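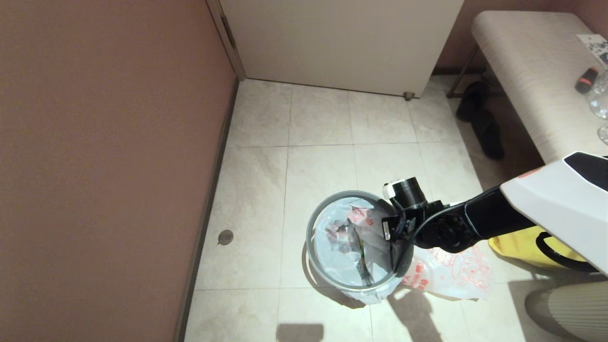 Every week I have the same small war with the bags in my kitchen, and I would like to ask for advice from people who have more experience than me. I moved to Drumemthorpe in spring, and in my building we must sort the waste into paper, packaging, food and the rest. My bin for the rest is the round gray kind you see everywhere, and I line it with a thin plastic bag, light blue and almost white, folded over the rim. The bag is wider than the bin, so the edge hangs down on one side, lower than the base. When I put something heavy inside, the whole bag slides down into the bin and then everything falls between the bag and the wall. Then I must wash the bin, and I am tired of washing it.

I have tried a rubber band, but it jumps off after 2 days. I have tried to make a knot at the side, and this is better, but when I open the knot the bag tears. I also bought bags which are said to be for 15 liters, and they do not reach the rim at all. So my bags are either too big or too small.

My other problem is the smell. I do not put meat in this bin, only wrappers, tissues and such things, but after some days it still smells a little sour. My neighbor says I should put baking soda under the bag. My mother says newspaper. Which of them is right? And is it normal that the wrapper of a sausage or a piece of cheese goes to the rest, or must I wash it and put it with the packaging? The paper on the wall downstairs is from the year when the building was repaired, and it does not say anything about this.

Thank you in advance, and sorry if this was asked before. I searched but I found only threads about garden waste.

Štěpánka Vávra
Drumemthorpe, posted 19/10/2024

Asabe Adeleke

Hello Štěpánka, welcome to the town. I live on the other side of the river and I had the same trouble for a long time, so I will write what I do now.

First the size. The number of liters on the roll is for a bag filled to the top, and it says nothing about how wide the opening is. What you need is the distance around the rim. Take a piece of string, put it around the rim of your bin and measure the string. Then lay an empty bag flat on the table and measure the opening from one side to the other, and multiply by 2. The bag should be a little bigger than the rim, the width of two or three fingers, not more. If it is much bigger, it will slide. If it is the same or smaller, it will tear when you pull it over.

Then the height. Measure the wall of the bin from the floor to the rim, add half of the width of the bottom, and add a hand for the fold. I wrote these two numbers on a piece of card and I keep it in my purse, and in the shop I compare. Some rolls have the measures printed in small letters on the band of paper. If the roll has no measures, I do not buy it.

If you already have a lot of the wide bags, you do not need to throw them away. Put the bag in the bin and fold it over the rim. Now take all the extra plastic at one place, twist it like you would twist the end of a candy wrapper, and push the twist under the fold, between the bag and the outside wall. Do not make a knot. The twist holds well if you press the air out first. This is important: when there is air under the bag, every heavy thing pushes the bag down and pulls the edge from the rim. I put my hand inside the bag and press it against the bottom and the wall before I throw in anything.

A rubber band can also work, but it must be a wide one. The thin ones from the post office climb up the wall of the bin by themselves, I do not know why. My sister uses elastic from an old pair of pajamas, sewn into a ring, and she has had it for 5 years.

For the smell, I think your mother is right and your neighbor is also right, but for different things. Newspaper at the bottom takes the wet. Baking soda helps if the smell is already in the plastic of the bin. I wash mine with warm water and a spoon of vinegar, leave it upside down on the balcony until it is completely dry, and only then put in a new bag. If you close a wet bin with a new bag, the smell comes from under the bag and you will look for it in the wrong place, like I did for most of October last year.

Relu Pascu

just buy a bin with the ring inside. Skastum market has them, second row after the shoes. ring goes over the bag, finished. mine was cheap and it has not slipped once

Sabina Slanina

I agree with Asabe about the string. I would add only something about the wrappers, because she did not answer this part.

In our building (also Drumemthorpe, the houses with the number 11 near the school) we were told that packaging must be empty, but it does not have to be washed. So the wrapper from cheese can go with the packaging if there is no cheese in it. I scrape it with a knife and this is enough. If it has a lot of fat on it, or if paper and plastic are glued together and you cannot separate them, I put it to the rest. Your building may have another company for the collection, so please ask at the office before you trust me – the rules are not the same in every street, and I had one bag returned to my door with a yellow sticker.

Also, the sour smell can come from tissues, if somebody in the house has a cold, and from tea bags. I moved the tea bags to the food waste and it became much better. It can also help to take the bag out when it is half full. It feels like a waste of a bag, but the smaller bags are cheaper and you carry them down easily with one hand.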